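About Tudasbridge Workshop

Tudasbridge is a shared workshop for people who build robots in their spare time. Kenna Laing and Liam Lambert opened it in May with 2 benches and a used lathe. The space is now 1,688 square feet.

Our main group build is Flivusard, a two-armed robot for handling clothes and small household things. Ryan Horrocks does the wiring, and Ludivine Lefèvre writes the control code. At the moment they are working on caps and a hat stand.

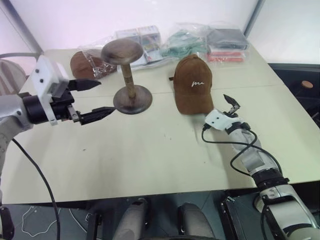
Can I bring my own robot project?
Members can bring any build that fits on a bench. Mains wiring has to be checked by Ryan before it is switched on.

Membership is $130 a month and includes the use of all hand tools. Carol Ashworth handles sign-ups and shelf space.

Page updated 2019-11-02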